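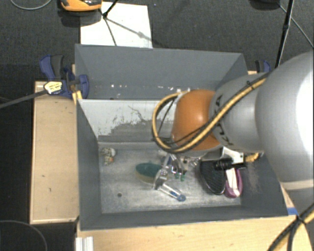
Wirnell Sorting Hall: Bins and Contents

Gallery updated 2022-05-18

The Wirnell sorting hall receives mixed small goods from the Skimine and Hiltis stores and prepares them for reissue. Staff of the partner stores see the goods at dispatch and again on return but seldom visit the hall itself. The goods are held in open-topped bins between arrival and sorting.

Captions were prepared by Danylo Lytvynenko of the Bermúdez office. Inquiries about a particular bin should quote the store name and the week of delivery.

Gray sorting bin, seen from above
Several items on the floor of the bin, with the gripper lowered toward them. The small round hole in the floor is toward the lower left.

Far wall and inner panel
Smooth slate gray on the wall, with small white chips and specks low down. The paler panel beneath slopes to the floor and shows the heavier wear, including one thin, wandering scratch.

Bin floor
Mottled metallic gray with whitish scuffs. Surface marks of this kind are recorded at inspection and do not by themselves take a bin out of service.

Right wall
Pale rubbed marks on the inner face. Rubbing on the side walls is entered on the same sheet as wear to the floor.

Notes on the bins

Bins are used open and are not fitted with lids at any stage of sorting. Each is inspected four times a year by two members of the hall staff, who enter chips, scratches and worn areas on the bin sheet. A bin is withdrawn if a panel has lifted, if an edge has become sharp, or if the floor no longer lies flat. Some of the bins now in use have been in the hall for over three years.

Stores are asked not to send goods in outer packaging. Loose labels, tape and ties should be removed before dispatch. Liquids, glass and anything with an exposed blade are handled at a separate counter and should be delivered in their own containers, marked on two sides.

Items that cannot be matched to a store are kept at the counter until the end of the following month. After that date they are entered in the general stock. Requests for their return must be made in writing by the store manager.

The next inspection of the bins is planned for July. Deliveries from Hiltis will be received at the side entrance while it is under way; arrangements for Skimine are unchanged.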